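The Pumphrey tabletop vase claims to keep a bouquet upright "for life." My peonies lasted until August, so one of us is still going.

It holds 30 ounces, weighs as much as a small dog and has a neck so narrow that 2 stems count as a crowd. The glass is lovely – I will give it that. Cleaning it takes a bottle brush and some faith.

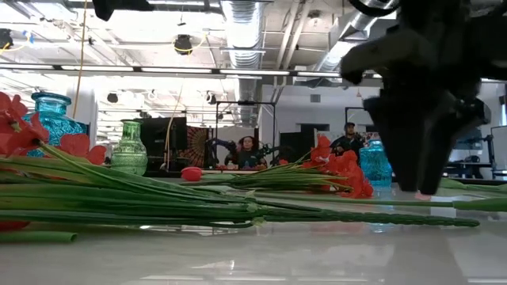 By Milagros Quezada | August

Artificial stems fare better, once bent. Three stars.

Recent reviews
Araven bread box
Flustance desk lamp

Contact | Back to top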